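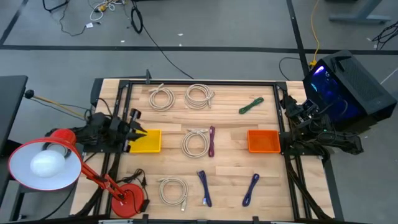
Spent most of February cleaning up the network at our office. Writing down what we did in case it helps someone with a small building and no IT department. Long thread.

Background: Shek is a bookkeeping firm on two floors. I do payroll and, for the last six years, anything with a plug on it. The wiring went in before my time and people have added to it whenever a desk moved.

The complaint was that calls dropped on the second floor in the afternoon. Everyone blamed the internet provider. I called them twice and they tested the line both times. The line was fine.

So before buying anything I made a list of every wall port. 101 ports over two floors. I walked around with a laptop and a notebook and wrote down what each one did. It took four evenings.

Dead ports were easy to find. The slow ones took longer. A port can work and still link at a tenth of the speed it should, and your computer won't tell you unless you go look at the connection details.

Most of the slow ones were fixed by changing the patch cable at the desk. Chair wheels run over them. The little clip breaks off and the plug sits half in. Check this first. It costs a few dollars.

Labels: every port now has a number on the wall plate and the same number at the other end in the closet. Hui-mei Tai did the label printing and she was strict about the numbering. First floor starts with 1, second floor starts with 2. No names, no departments. People move.

About cable color. We had a long argument over this. Kuo-hua Su wanted a color for each department. I wanted one color for desks, one for phones, one for anything that must never be unplugged. We went with mine. Three colors is what people can remember.

If you do this, write the color key on a sheet of paper and tape it inside the closet door. A file on the shared drive is no use when the shared drive is what's down.

The dropped calls, for anyone who read this far for that. There was an old five-port switch above the ceiling tile outside the copy room. Every phone on that side of the second floor ran through it. It was not on any drawing.

I asked Szu-yu Tang, who has been here longest, and she remembered it going in as a temporary thing when the copy room was moved. That was two leases ago.

We pulled the switch and had two new runs put in. Avgate did the work. They quoted 4,000 for the full second floor and 3,000 if we kept the existing wall plates. We kept the wall plates.

Things I'd ask any contractor before signing: do they test each run and give you the printout, do they remove the old cable or leave it in the ceiling, and who patches the holes. Our first quote, from Piresberg, left out all of those.

Old cable in the ceiling is worth asking about. Some landlords make you take it out when you leave. Ours does. It's on page nine of the lease and I had never read page nine.

Storage. We had two boxes of loose cable that nobody could use because it came out as one lump. Now each cable gets coiled by itself, tied with a hook and loop strap and tagged with its length. Don't use zip ties. People pull them too tight and then cut the cable getting them off.

Coil it the way it wants to go. If it fights you, turn it over. Don't wrap it around your elbow.

Anything with a broken clip or a kink gets thrown out the same day. Do not put it back in the box. I can't say this strongly enough.

Total for straps, tags, label tape and new patch cables was 209 dollars. Hsin-yi Fung approved it in one email, which has not happened before.

Calls have been fine on the second floor since. First floor closet is next, probably when the tax returns are out the door.

A couple of people asked which label tape. The flexible kind made for wrapping around cable. Ordinary tape peels off after one summer.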